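Hiltuseck Home
Table linen > Everyday cloths > Hurkedham hemmed cloth

Hurkedham Hemmed Table Cloth, Beige

Price: 3,485
In stock
Sold singly or as a set of 2

The Hurkedham is a plain beige cloth with a stitched hem, made for tables that get used every day. It can go over a bare table or over a padded or wipe-clean cover that stays on all the time. Plenty of our customers keep a cover on the table through the week and put a cloth on top for meals, for baking or when someone is coming round. The Hurkedham was made with that in mind.

The fabric is a cotton and linen mix in a medium weight. It is heavy enough to lie still when a plate is pushed across it and light enough to fold up small. The colour is a warm beige with a little cream in it. It looks paler by a window and browner under a yellow bulb, so please allow for that if you are matching it to curtains or chair pads.

The hem is folded twice and stitched down all the way round. We keep it on the thick side because the edge is the part people take hold of, and a thin hem starts to curl after a few washes. 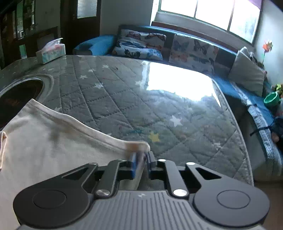
Can I use it on top of a quilted or plastic-covered table?

It sits well on both, though it will slide more on a glossy surface than on bare wood. A thin rubber mesh cut slightly smaller than the cloth will hold it in place. Lay the mesh first, then lower the cloth on to it and smooth it from the middle towards the edges.

Sizes

The cloth comes in small and large. The small is meant for a kitchen table for two, or as a centre cloth on a bigger table with the cover showing round it. The large will cover most four-seat tables with a short drop on each side. Please measure your table before you order, and add the drop you want twice, once for each end. The exact measurements for each batch are printed on the card inside the packet, and we can read them to you over the phone if you would like to know before buying.

We do not cut cloths to order. The Cemcombe range has a round version in a similar beige if you need one, but it has a narrower hem and the two do not match closely side by side.

Laying it flat

The cloth is packed folded and will have creases when you open it. These come out with a warm iron while the fabric is slightly damp. If you would like to skip the ironing, hang it over a door overnight and most of the folds will drop.

To lay it, open the cloth out loosely and find two corners on the same side. Set the far edge straight first, then draw the near edge towards you. Folds that run at a slant usually mean one corner has been pulled further than the other, so ease that corner back a little and smooth again. 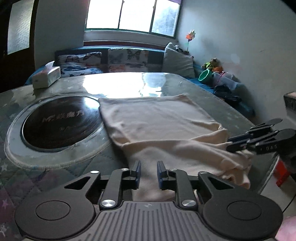

Once the back edge is straight, leave it alone and work only from the front and sides. On a large table it is quicker with two people, one at each end.

Washing

Machine wash at 40 with similar colours. Wash it on its own the first time, as there may be some loose fibre. Do not use bleach, which turns the beige patchy. Tea and coffee marks come out best if you rinse them in cold water straight away. For grease, rub in a drop of washing-up liquid and leave it for a few minutes before the wash.

Line dry if you can. It may be tumble dried on low, but take it out before it is bone dry and pull the hem straight with your hands. Expect it to shrink slightly in the first wash. The sizes we give allow for this.

Storage

Fold it in thirds lengthways and then roll it if you have the space. A rolled cloth needs less ironing than a folded one. Keep it out of direct sun, which will fade the outside of the fold.

From the workroom

The Hurkedham was drawn up by Ustyna Kravets and is sewn for us by Prokopenko, who also make our napkins and oven cloths. The first run was 500 cloths. The current one is 4,000, and the only change is to the corners, which are now turned in more neatly and take up less room under the iron. Cloths from either run can be used together.

Delivery and returns

Orders placed before 2 pm leave us the same working day. Unwashed cloths can be sent back in their packet for a refund or an exchange. We cannot take back a cloth that has been washed unless there is a fault in the fabric or the stitching.

The next batch of the large size is due in February.

Goes with: Hurkedham napkins, Hurkedham oven cloth, rubber table mesh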